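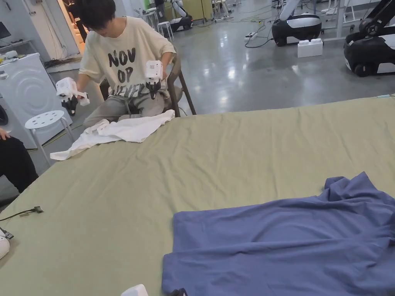

Folding table, Drurden shared workshop

Both hand grippers over the white cloth, with the black fingers pointing down. The blue garment lies on the other part of the green sheet. Behind are the wheeled robots and their cables on the concrete floor.

About this gallery

This page belongs to the Grimura build, a pair of grippers which a person holds in the hands and uses in place of the fingers. We make them in the shared workshop in Drurden, in the evenings and when the big table is free. I keep the page for the members who come seldom and want to see where the work stands. The lines under the title are short, and the longer notes on the parts follow below, as several people have asked me for them.

The housing
White, like a small box, and the same design for the left and the right hand. It is already the ninth version. The first ones were rounder and looked nicer, but the printed tag needs a flat surface and on a curved wall it always lifted at one corner. If you want to print a housing at home, please take the file from the Qaisi folder and not from the old one. In the old file the screw holes are 2 mm too near to the edge and the plastic breaks when you tighten.

The fingers
Black and a little curved. We tried straight fingers in December and they were good for boxes and bad for cloth, because the tips met only at one point and the fabric slipped out sideways. With the curve there is a longer line of contact. I still would like a softer tip. Somebody left a bag of silicone pieces on the shelf above the sink, and if they are yours, may I cut two of them?

The trigger
It has the shape of a handle and you pull it with the fingers of one hand. The spring is from Pravuvham, the weak type. With the strong type I could work for 40 minutes and then my hand was shaking. Those with larger hands may not notice a difference, but please don't change the spring without writing it on the sheet.

The weight
One complete gripper is 700 grams on the kitchen scale. This is more than I wished. Most of it sits in front of the hand, so the wrist must hold it up all the time. For the next version I want to move the heavy parts back over the handle. Making the walls thinner I have tried, and then the housing bends when you pull hard.

The cloth
White cloth on the olive sheet is easy to see. Dark clothes are more difficult for everyone. T-shirts are better than towels for learning, because a towel is thick and you can catch it almost anywhere, so you learn nothing about your aim. Begin with a sleeve. Take it near the seam, lift slowly, and keep the second gripper low until the first one is really closed.

Sitting or standing
I prefer the chair. When I stand, my elbows go up and my shoulders hurt the next day. Others in the workshop prefer to stand, and for large things like a bed sheet they are right, there is not enough reach from the chair.

Still to do
Softer tips for the fingers.
New tags, printed on matte paper.
A hook at the side of the table for each gripper.
The left trigger makes a click at the end of its travel. I have opened it already and did not find the reason.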